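Slide 4. Building with a small plate

Good morning again. I will speak slowly here, please stop me if something is not clear. In the Vallo workshop we give each child one plate and only a few bricks. Wait 8 seconds before next slide.
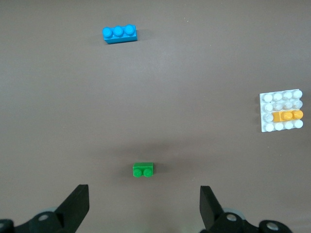

Photo: Birthe Vestergaard / Prutuswood

The orange brick is already on the white plate, the blue one is still on the table. Ask the room: where would you put the blue? Take two answers, then give the word to Mio Amano.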